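**Plosari** is a hand-held gripper built in a shared workshop in Troncombe, and later in a string of spare bedrooms when the workshop raised its fees. It has two fingers, no motors and a trigger that squeaks. A person squeezes it, picks things up, and the recorded motion is used to teach a robot arm to do the same, usually worse.

## Design

The first version was cut from scrap sheet and closed with a bicycle brake cable. It could lift a mug but would not let go of one. The second, known as the Clegg version after the street where the workshop stands, got longer fingers and softer pads, and went through 5 sets of springs before anyone thought to oil the hinge.

## Household trials

Builders tested the tool on whatever was lying around at home. Jewelry soon became the standard hard case – a bracelet changes shape every time it is lifted, and a small ring on a soft bedspread sinks just enough to be annoying. The usual task is to clear the pieces into a shallow tray, one at a time.
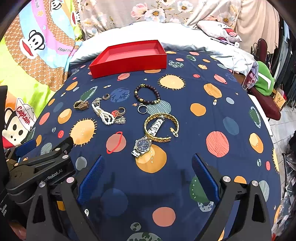 Watches are considered easy. Multi-strand pearls are not, and the build notes give them a page of their own, much of it unfit for a manual. A trial ends when the tray is full or the operator's wrist gives out. The project log lists 1716 attempts, 600 of them marked "again."

## Software

Recordings are sorted by Siltavum, a small program written over one July. It labels each grasp as good, bad or "other." The third label was meant to be temporary.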